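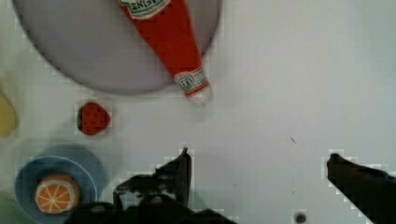

Lunch is (not really) served! Toy food and a ketchup bottle on the robot's table.

How do you buy a robot? I get asked this by kids a lot, and I love it, because I had no clue myself when I started. I thought you picked one from a website, clicked the button and waited for a very big box. Well, there is a very big box. But there is also a whole lot of planning, and planning is my job!

My job title is equipment planner. It means I make the shopping list for our robot room at Tralside, and then I work out if we have enough money for everything on it. (We never do the first time. I always have to cross things out.)

The first question I ask is: what do we want the robot to do? Our people wanted one that could practise kitchen jobs, like picking up a piece of fruit and putting it in a bowl. So we didn't need a giant arm that lifts cars. We needed an arm that could reach across a table and a gripper that could open and close. A gripper is the robot's hand, and some grippers have just two fingers. Try picking up your lunch with only your thumb and one finger and you'll see how tricky that is. 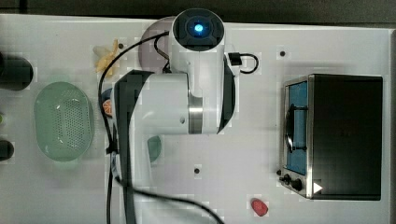 Tralside Robot Room • Equipment and Planning Team

Next I think about all the things that go with the arm. It's a bit like getting a puppy. You pay for the puppy, and then you need a bowl, a lead, a bed and food, and before you know it your piggy bank is empty. An arm needs a strong table, cables to bring it power and messages, and spare parts for when something wears out.

We had quotes from two companies, Skirnum and Durby. A quote is a letter that tells you how much something will cost before you buy it. The Durby one looked cheaper, and I got quite excited! Then I read the small print and found that the cables and the delivery were extra. Once I added those on, Skirnum was the better deal. So read to the bottom of the page, even the boring bits.

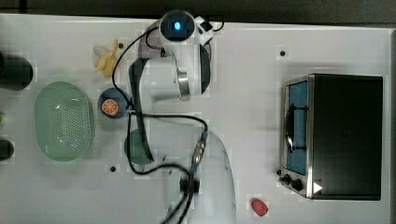
Then comes my favourite part of the list, the small stuff. I put aside $200 for kitchen things and toy food. Toy food is great for practice. It doesn't go mouldy, it doesn't drip, and you can use the same strawberry over and over again. Colours and shapes matter too. A banana is long and bendy, a strawberry is little, and a colander is wide and full of holes, so the robot has to hold each one in a different way.

I also keep $800 in a "just in case" pot. Grown-ups call this a contingency, but you can call it rainy day money. In February we dipped into it to pay for a new cable, and I was very glad it was there.

Waiting is part of the plan as well. Our arm took 9 weeks to arrive, and the table had to be ready before it did. I drew a calendar and worked backwards from delivery day, the same way you might plan a birthday party.
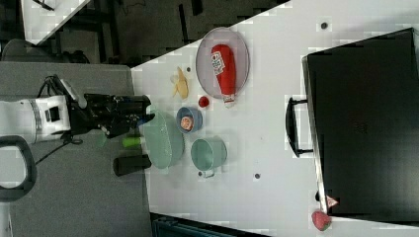 The arm reaching over to the kitchen things. Can you spot the banana?

Want to have a go at being an equipment planner? Grab a pencil and dream up a robot for your classroom or your house. Write down these four things:

What job will it do?
What will it need to go with it?
How much money will you save for surprises?
Where will it live?

That last one catches lots of people out. I once measured a room and forgot that the door opened inwards. Oops! Now I take my tape measure everywhere, and I measure the door first.

If you'd like to show us your plan, ask your teacher or a grown-up at home to send it to the Palaniappan Learning Centre, and they'll pass it along to me. Drawings are welcome, and so are very silly robots. Please get them in by Tue 2 April so I have time to pin them all up.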